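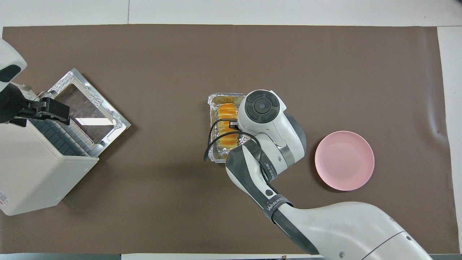 Two arms, one foil tray and a toaster oven with its door down.

Home Tech | Reviews
5 min read
Feb 16, 2023 | By Thitima Intarasuk

I've burned a lot of dinners in my life, so when Zoveck offered me a month with its two-arm kitchen kit, I said yes before I'd finished reading the email. The kit is called Radu. You get a pair of tabletop arms, a control box the size of a hardcover book, and a subscription to Drevness, the software that teaches the arms new jobs. You bring your own oven, your own tray and (trust me on this) a lot of brown paper to cover the table.

Setup took me most of an afternoon. The arms clamp down easily enough, but then you have to calibrate them, and the manual skips a step between pages 37 and 38 that I only got past by calling support. Lamduan Wannasri picked up, and she was wonderful! She walked me through it twice and never once sighed.

Teaching is the fun part. You grab an arm by the wrist and move it through the job yourself, over and over, and Drevness works out the rest. I started with the orange slices in the foil tray, because a soft slice is a mean test for a gripper. Squeeze too hard and you've got mash. The fingers are small, and for picking one piece out of a row I liked them a lot. The tray was the trouble — those thin foil walls bend if you so much as look at them, and my first few tries at lifting the whole thing ended in a crumple. A stiff metal pan went much better.

The oven door took me longer than the food did. Each arm is fine alone, but getting one to stay out of the way while the other works over the tray is where you'll spend your evenings. Wannasri told me the company logged 2,041 practice runs on trays and plates before shipping, and I believe it. Plates were easy from day one.

My other gripe is the cables. They're thin, they wander, and they will find your dinner. Zoveck sells a clip set from Gonel for $38, and I think it ought to be in the box.

And the price? The monthly rental is $361, or $800 for three months, with Drevness included either way. That's far too much if all you want is roasted vegetables. For a cooking school, or a small lab that wants to try out kitchen jobs, I'd say it's fair, and the phone support is worth a good chunk of it.

A software update is due in June that's supposed to make the arms better at sharing a space. I've asked to borrow the kit again when it's out.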